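Subject: Re: Left hand stops closing on grapes, no fault shown
Date: 2nd May

On the Bosen list, a member wrote:
> Our left hand stops partway through the close on soft fruit and reports
> "grasp complete". The Vevard log shows nothing. Is it the tendon or the
> force limit?

We had the same fault at the Manitz stand. The hand reported a good grasp, the arm lifted, and the bunch slid out.

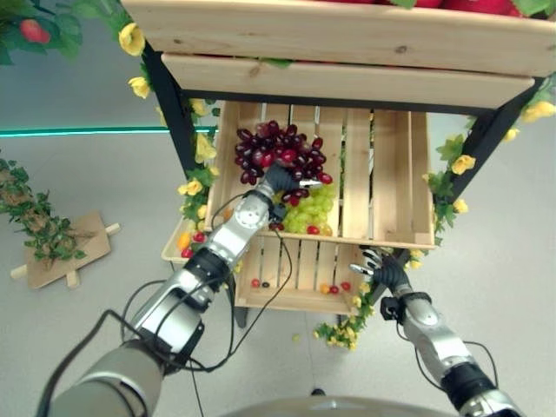

Left hand on the red bunch, right hand open.

Check the force threshold first. Ours had gone back to 400 after the September update, and the arm log only records faults above 3000. Reading the hand controller directly showed the early stop every time.

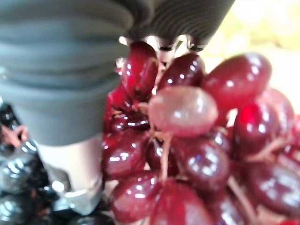
Wrist camera, close in on the red grapes.

The second cause was contact with neighboring fruit. The thumb touches another bunch and the controller counts that as the grasp — the fingers then stop where they are.

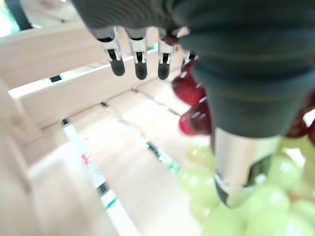 We now run the Fragkou script, which waits for two fingers as well as the thumb before it allows a lift. It adds up to 15 seconds per pick. Keep people back while you test, as the arm can still move after a false grasp. 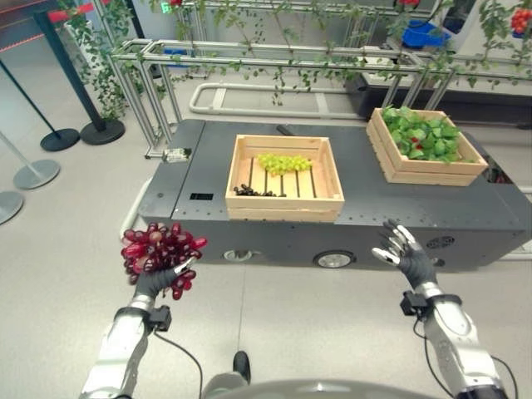
Does the threshold survive a power cycle?
Only if you save it to the hand controller. Saving it on the arm side does nothing for the hand.

I can post the script settings if anyone wants them.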